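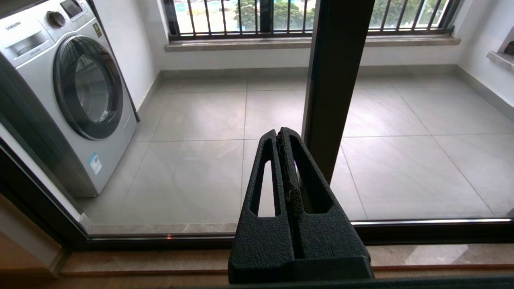 Can a light home-built arm open a sliding glass door by pulling with a two-finger gripper?

It can, if the door rolls easily and the fingers have something real to hold. Pushing sideways against a frame member needs less grip than pulling, so most builders try that first.

Reading time: 4 minutes

We use cookies to remember your login and your forum settings. By continuing to browse you accept this.

Vallo arm and the balcony door — advice wanted

coralie_tautahi
11/07/2023

Hello to all. I have been reading this forum since April and now I have a problem that is big enough to post. My name is Coralie Tautahi and I build an arm at home which I call Vallo. The goal is modest: it should open the sliding door to my balcony, where the washing machine stands, and later take small clothes out of the drum. For the moment only the door matters.

The fingers are black, with a long slot through each one. I made the slots to save weight, and also because I like to see a little of what is behind the fingers when I look through the wrist camera. The door has dark brown frame members and a metal track at the bottom. The arm should come to the vertical member, put the closed tips against it and push to the side.

My difficulty is the glass. My depth sensor does not understand that there is a door. It reports the floor tiles of the balcony, or the washing machine, and it is very sure about this. Twice the arm drove forward as if the way was free. I stopped it by hand.

What would you do? I do not want to put stickers on the whole door.

flatwasher
Put stickers on the whole door. Sorry, but this is the cheap answer and it works. A strip of matte tape at the height of the sensor, done. You can take it off when you have something better.

coralie_tautahi
I knew that somebody would write this! There is already a frosted band on the glass, high up, with some text on it. The head camera sees it well but the wrist is too low when it works.

durham_bench
Then you already have your marker. I would not look for the glass at all. Find the frosted band with the head camera and find the two dark verticals, and you know the plane of the door. The band lies on the glass, so its position tells you where the glass is. Let the wrist camera do only the last 155 mm.

I did a similar thing with a shower screen at our workshop in Durham. The screen itself was impossible for the sensor, but the metal profile was easy.

flatwasher
With respect, a shower screen stands still. Her door slides. If it is half open, the band on the moving panel is in front of or behind the band on the fixed one. Your plane is wrong by the thickness of a panel and the fingers go into the glass.

durham_bench
It is wrong by one panel, agreed. So you come in slowly and stop on contact. She needs a contact stop in any case. I would not let any arm near glass without it.

coralie_tautahi
I think you are both right and I will have to do both. I moved the arm to the left of the door, so that it does not stand in the middle of the view, and I pointed it at the frame member on that side. From the head I see the two verticals and the band between them. Please tell me if you would change the position.

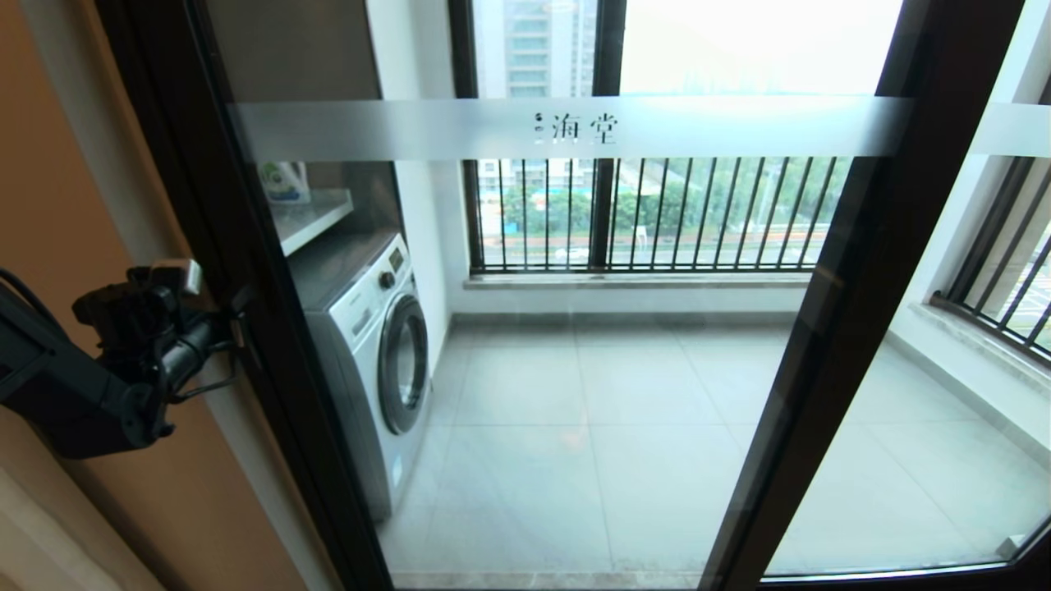 Re: Position of the arm (moved here from Vallo arm and the balcony door)

durham_bench
The position looks good to me. I would look at two things. Your railing outside has many thin vertical bars, and a simple line detector will love them. Filter by width before you filter by color, or you will be chasing bars all evening. The other is the cable on top. It loops out from the arm, and I would tie it closer to the arm before you push sideways.

coralie_tautahi
The bars, yes! This explains something. Yesterday the program told me that my door was far away, behind the washing machine. I thought that it was a mistake in the calibration. I will do the cable this evening.

rail_and_pinion
I am coming in from the mechanical side. What do you have on the inner side of the fingers? In your wrist view the edges look a little rough where they meet.

coralie_tautahi
Only the printed surface, I did not add anything. I was thinking of silicone pads from Orkik, they have a set of 8. Is it worth it?

rail_and_pinion
For pushing the door I would put rubber on the outside of the finger, the side which touches the frame. The inner pads matter later, for the clothes. With wet cotton I had better luck with plain rubber from a bicycle tube than with any silicone. Cut it, glue it, change it when it is worn.

flatwasher
I disagree about the tube. It leaves black marks on light fabric. Ask me how many shirts.

rail_and_pinion
Then wash the tube first. Soap and a brush, and leave it overnight. I never had marks after that.

flatwasher
I did wash it. Maybe it depends on the tube.

coralie_tautahi
My shirts are mostly dark, so I will begin with the tube, and put some of it outside as well. One more question about force. How hard may I push on the frame? I measured with a kitchen scale pressed flat against the frame, and the door starts to move at roughly 3 kg. After that it rolls with much less.

durham_bench
That start is heavy for a small arm at full reach. Clean the track before you change anything in the arm. Vacuum, then a dry brush, then a very small amount of silicone spray on a cloth. And bring the base closer, so that the elbow stays bent. Somebody in the Cosgrove group wrote a good post about elbow angle and stall current, it should still be in the archive.

coralie_tautahi
I found the post, thank you. My shoulder motor became hot after 10 pushes, so now I understand why. I will clean the track first and move the base after, one change at a time — otherwise I will not know which of them helped. I will write again when I have measured.

flatwasher
And the tape?

coralie_tautahi
One strip. A short one.

Related threads
Stall current and elbow angle (Cosgrove group archive)
Depth sensors and glass: what are you using?
Orkik silicone pads, which hardness for cloth?
Cable ties or sleeve for a wrist cable
Contact stop without a force sensor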